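Reviews > Furniture care > Leather

Print this page | E-mail this page

Ronance Leather Balm, 200 ml: long-term review

9 October 2025

Ronance sells this balm as a single-step treatment for finished leather. It is a soft cream in a screw-top tin, pale yellow, with a faint smell of wax. The maker's sheet lists beeswax, a light oil and a small amount of solvent. There is no dye in it, so it will not hide scuffs or even out faded panels.

I used it on a two-seat sofa and a footstool, both in pigmented leather, both 7 years old. The test patch went on the underside of a seat cushion and was left overnight. There was no colour transfer to a white cloth and no change in shade that I could measure against the untreated side.

Application is slow. The balm has to be worked in with a dry cotton pad in small areas, left for the stated time and then buffed. The sheet asks for 2 coats. The first took most of an afternoon. The second went faster, but used nearly the same quantity, and one tin did not quite finish the sofa.

Results were mixed. Seat panels lost their dry, squeaky feel and stayed that way through September. Water beaded on the arms for the first fortnight and soaked in slowly after that. The piping was a nuisance: balm collects along the stitching and dries white unless it is brushed out with something stiff. An old toothbrush is adequate.

I compared it with Skilline Hide Cream on the footstool, one half each. Skilline spreads more easily and costs less, but leaves a tacky film in warm rooms. Szulc makes a spray which I have not tested.

Armchair in brown leather, second picture. 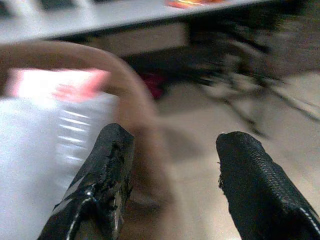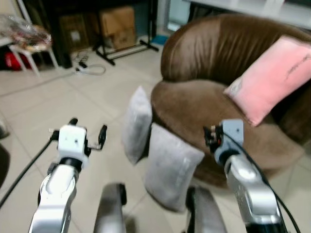
Neither product should go on suede, nubuck or anything with an open nap. On aniline leather the Ronance balm darkens the surface, and on my sample offcut the darkening had not faded after a month. The lid also needs comment. Its thread is shallow and cross-threads easily, and a tin left badly closed forms a hard skin. Store it upright and wipe the rim after use.

Finish: good. Ease of use: fair. Value: fair.

Related reviews
Skilline Hide Cream
Szulc Spray Conditioner
Lullula horsehair brush, small
Saddle soap: which type for which leather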